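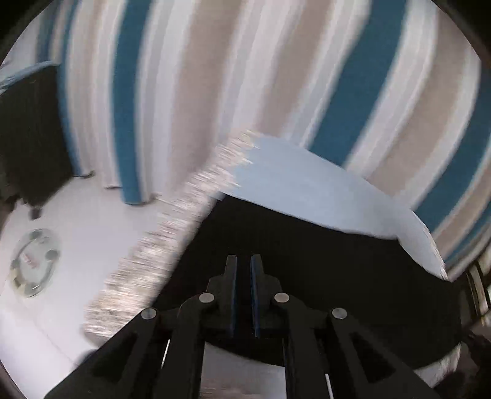
The Showroom Is Lying to You About Sleep

I spent most of a Sunday lying down in stores. My back had been complaining since September, and I was told by everyone I know that the cure was a new mattress. So I tried them. The cheapest one I liked was a Breka at 400 dollars. The one the salesman liked was a Diltier at $2,436.

What do you get for the other two thousand? I asked. He talked about zones. He talked about pressure mapping and a layer with a name that sounded like a running shoe. He could not tell me whether any of it would help a person with a sore lower back, and I don't blame him, as I doubt anyone in the building could. 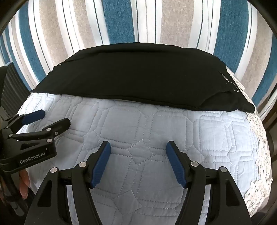
My real complaint is with the two-minute test. You lie down in your coat with a stranger watching, you say "nice," and on that basis you are supposed to pick the thing you will use every night for years. Meanwhile everything near your head is working on you. Put broad teal and beige stripes behind a bed, lay one long black pillow across it, and a shopper starts grading the decorating. I caught myself doing it. I was ready to call a mattress supportive when what I liked was the fabric on the wall.

Home trials are supposed to fix this. Rusell gives you up to 70 nights, which sounds generous until you picture getting a queen mattress back down the stairs. My neighbor Despina Tomić meant to return hers — a Yurt, too soft from the first week — and it is now in the guest room, where it bothers other people.

I don't think the companies are crooks. I think they sell a feeling about sleep, and the feeling costs more than the foam. Before I pay for that I want a plain answer about what is inside and how long it holds its shape. Until I get one, I am keeping my old mattress and taking a walk after dinner. My back is a little better this month. Maybe it's the walking. I wouldn't swear to that either.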